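Re: [Trultley Cooks] Buns again, and the lid question

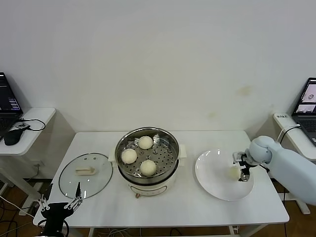 Digest 52, no. 16

2 replies · 2 shares

Emiko Sasaki wrote:
> Mine come out pocked like golf balls. I blame the lid dripping. Does anyone bother wrapping theirs?

Tea towel round the lid, knotted over the handle – you'll look daft and your buns will be smooth. The three on the steel tray have nice domed tops, so it can be done. Leave gaps, though. Mine met in the middle on Tuesday and had to be served as a loaf.

Glass lids are fine, by the way. You get to watch it all go wrong.

Tanabe, Pemthorpe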